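Nallureo Kit Planner: README

Planning sheets for a two-armed tidying robot in shared offices
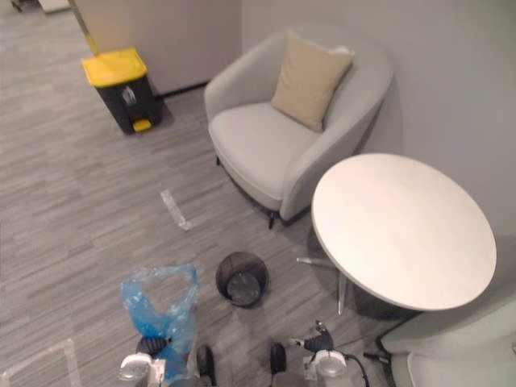

We made these sheets while working out what to buy for the Dunleavy office, and they've saved us so much back and forth that we wanted to share them! They cover small jobs in lounge corners and meeting rooms: changing bin bags, picking up litter, clearing tables.

What you get

kit_list: everything we considered buying, with quantities and lead times
spares: finger pads, cables, fittings and other parts that wear
consumables: bin bags, tape, wipes
plan: a 24 month spending plan, blank apart from the headings

Getting started

Copy the plan sheet and fill in the rooms first. Then go to kit_list and set the quantities. Totals update on their own, and you can switch the currency at the top of the sheet.

Put in at least 2 spare sets of finger pads per robot. We started with none, and the lead time from Grurnenow was around 5 weeks - a long wait with a working robot sat in the corner.

Bin bags deserve their own line. Thin ones cling and bunch up, so buy a few small packs in different weights before you order a big box. Testing them is great fun, too.

Keep 20 per cent of the budget unassigned for the first year. Ours went on cable clips and a second charger.

Known gaps

No prices for insurance or floor repairs
Delivery costs are for single sites only
The Pliltanetti office has stairs, and the sheets don't handle lifts or ramps yet

Corrections and extra rows are very welcome. Please add new rows at the bottom of a sheet and leave the column order as it is.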